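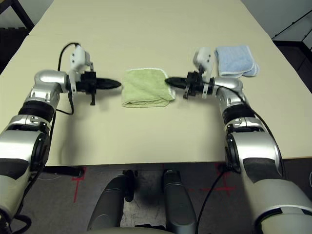
*The green towel and the blue one, folded on the table.*

22 January 2024

Today I was thinking about towels more than a person should. The light green one I like for its white edge – when I fold it well, the edge stays on one side and looks very clean. The light blue also has a white trim, but I still did not decide which one goes to the guest room.

Ghada Najjar telephoned after lunch. She washes hers at 60 degrees and says mine will become hard if I use so much powder. Maybe she is right. I bought both in Jerkdale in September, and they were softer then.

My mother folded in three, I fold in half and again in half. For the small shelf at home three is better, so tomorrow I will try her way. I must also buy soap and write to Yusuf.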